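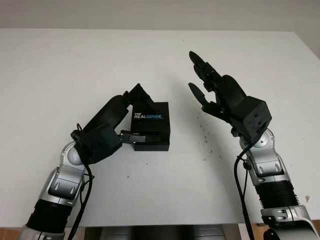 Wilczyńska wrote in back in May asking why I don't just type the positions in, as every machine in the old workshop was set up from a keypad and it never did anyone any harm. Fair enough! I get that one a lot, so it goes first.

Why show the robot instead of programming it?
If the thing you're picking up is always in the same spot, do type the positions in, you'll be finished by lunch. I move things about. A box gets put down a bit to the left, or turned a little, and then a fixed list of positions is no use to me. With a pile of recorded goes the software has something to learn from — lots of slightly different ways of closing a hand on a slightly different box.

Do you push the arms about or drive them from a distance?
I've done both. Pushing them by hand is lovely for slow things with one arm (wiping, opening a drawer) and you feel straight away when you've bumped something. With two arms and fingers as well I run out of hands, so for box work I drive them remotely. It takes a while before your own wrist stops arguing with the robot's.

Which hand should pick up the box?
Whichever one is nearer, but make your mind up before you start recording and stick to it for the whole set. My first set swapped sides whenever I felt like it and the trained version dithered horribly between the two. Keep the other hand open and well back until it's needed.

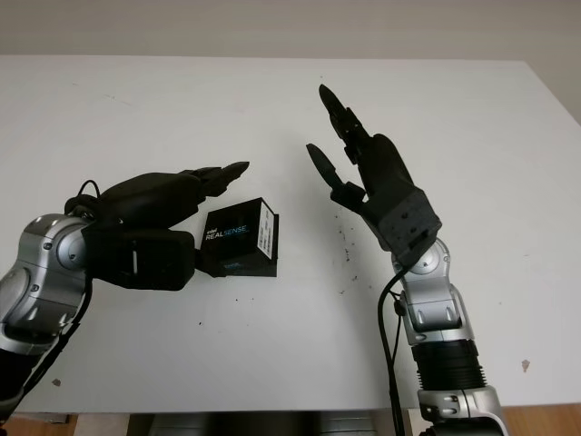

The same goes for passing from one hand to the other. Get the box held properly first, then bring the free hand in slowly, and don't let go with the first until the second has closed. If you rush that bit the robot will learn to rush it too, and it's worse at it than you are.

How many goes do I need?
My Prarus set has 395 in it, which was far more than I meant to do. I had something half usable after nearly half of those. Do 16 to begin with, train on them, and see what it gets wrong before you give up your weekend.

Should I throw away the bad ones?
Dropped boxes, yes. If I miss the first grab and then get it on the second, I keep it — those are useful, as it sees how to have another try.

Can two people share the driving?
You can, but label who did what. People reach for things very differently and you'll want to be able to split the set up later.

What about light and clutter?
Leave the lamps alone halfway through a set. I don't fuss over every speck on the table, though I do clear away mugs and tools.

Where's the Jedari write-up?
Still in my drafts, sorry! The wrist settings have changed since I started it and I need to redo the tables.

Last changed Wednesday, October 31, 2018. Questions go in the box at the foot of the page, and I answer them when I'm next at the bench.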